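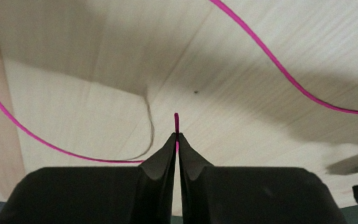

Wiebke Hagedorn would have closed the road completely, every night from the first mild rain until the end of the migration, and she told me so before I had even taken off my coat. A fence is only half of a solution, in her opinion, and the other half is a barrier and a red light.

I repeated this to Edeltraud Ehlers when we met the same evening at the lower pond in Steltitz. She laughed, but she did not disagree.

"Wiebke is right about the animals," she said. "But there are people living behind the forest, and they must come home from work. I have asked for a closed road three times. What I got was a fence, so I work with the fence."

The fence runs for 200 metres along the eastern side of the road, between the beech wood where the toads spend the winter and the two ponds where they lay their eggs. On the forest side, buckets are dug into the ground so that the rim is level with the soil. A toad which cannot pass the fence walks along it, falls into a bucket and is carried over the road in the morning. Edeltraud has coordinated this work for 5 seasons now. Before, she taught chemistry, and she says that her notebooks from the two occupations look very similar.

In the last season 3,126 common toads were carried across. I asked her if this is a good number.

"Everybody asks that, and I never know what to answer," she said. "It is the number in the buckets. It is not the number in the forest. If we have a dry March, the toads wait, and then they come all together in two nights, and some of them find the end of the fence and go around. If the number goes down, maybe there are fewer toads. Maybe the fence had a hole. One has to look at many years, and also at the weather, and then one can say something careful."

The weather she takes from a small station at the Stüber farm, which lies on the same slope. The temperature at sunset is the most important value for her, together with the rain. When it is mild and wet after dark, she sends a message to the group and the first round begins the same night, because on such evenings a bucket can become too full before morning.

Males and females are written in separate columns. I wanted to know why, as it makes the work slower. "The males arrive first and they are many," Edeltraud explained. "If I have only one total, I do not see when the females start to walk. But the females carry the eggs. For the pond, this is the date that matters." Pairs which are already holding each other are not separated. They go into the bucket as two animals and into the notebook as a pair, with a small p.

The newts are a different story. Some smooth newts can climb out of a bucket when the wall is wet, so the figures for them are too low, and she does not compare them with the toads. Rocío Urquijo, who analyses the data for the reserve at Vallthorpe, would like to see lids with an inward edge on all buckets. Edeltraud has tried them on one part of the fence.

"Rocío is correct, they hold the newts better," she said. "But leaves collect on the edge, and we have to clean them every day. I will try again in spring with a narrower one."

What happens on the way back is almost unknown. The adults leave the ponds over several weeks, and not in one big movement, and by that time the fence is usually taken down so that it does not stand in their way. In summer the young toads follow, hardly bigger than a fingernail. Nobody in Steltitz has a method for them yet. Torben Sperling has suggested a tunnel under the road with guiding walls on both sides, which would work in both directions and the whole year. There is a drawing, and there is a letter from the district in which the drawing is called interesting.

"Interesting is a polite word," Edeltraud said. "But the road surface must be renewed anyway. If they open the road and do not put a tunnel in, then I will be really angry."

I asked if she had seen such a tunnel in use. She has, near Brindness, where Dirk Hollmann showed her the entrance and also his problems with it. In the first year the floor was too dry and many toads turned around after one or two metres. He put soil and old leaves inside, and opened some slots at the top for the rain, and since then more of them go through.

Towards nine o'clock a light rain began and she looked at her thermometer. Six degrees, perhaps a little more. She wrote it down, closed the notebook and put it in a plastic bag – the one from last year had become wet, and two pages of April are difficult to read. Then she took her lamp and walked to the northern end of the fence, where the first round starts.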